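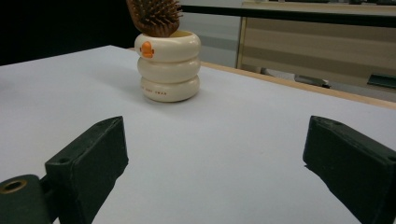
Die dunkelgrünen Greiferfinger vor dem cremefarbenen Ringbehälter mit der Haarbürste. Foto: Robotik-AG Redetholm

Um kurz nach vier am Nachmittag ist in Redetholm eigentlich Schulschluss. Im Werkraum im zweiten Stock fängt der Tag dann erst richtig an! Zwölf Jugendliche gehören zur Robotik-AG, und wer zu spät kommt, muss warten, bis ein Greifer frei wird.

Sie bringen einem Roboterarm bei, im Haushalt mit anzufassen. Dafür machen sie ihm jede Bewegung von Hand vor, mit einem Greifer zum Halten, in dem eine Kamera sitzt: hinfahren, Finger schließen, anheben, ablegen. 1.307 brauchbare Aufnahmen liegen inzwischen auf dem Schulserver, gedreht wurden 1.569. »Der Rest ist verwackelt oder jemand hat mitten im Griff niesen müssen«, sagt Ainhoa Lozano, die in die elfte Klasse geht und die Aufnahmen sortiert.

Im Moment sind die Haarbürsten dran. So eine Bürste ist ein herrlich gemeines Ding — Borsten auf der einen Seite, glatter Rücken auf der anderen, und je nachdem, wie sie im Behälter lehnt, kommt man ganz anders an sie heran. Hugo Esteban hat dafür eine eigene Technik entwickelt, er kippt das Handgelenk erst im letzten Moment. Hugo Arroyo hält das für Angeberei und fährt lieber gerade von vorn an. Beide Varianten kommen in den Datensatz, und man kann den zweien stundenlang beim Streiten zuhören.

Gegründet hat die AG der Physiklehrer Saturnino Valcárcel, anfangs mit einem gebrauchten Arm und sehr viel Klebeband. Heute schreibt er vor allem Raumanträge. Das Programm, das aus den Aufnahmen lernt, heißt Atamska und stammt komplett von den Schülern. Beim ersten Versuch schob es den Becher samt Inhalt bis zur Tischkante und blieb dort stehen. Der Jubel war trotzdem groß, immerhin hatte es den richtigen Gegenstand gefunden!

Im November fährt die Gruppe zum Wettbewerb nach Stendley. Zwei Aufgaben sind bekannt, Einräumen und Ausräumen, die dritte wird erst vor Ort verraten. Bis dahin wird weiter geübt, als Nächstes mit Zahnbürsten.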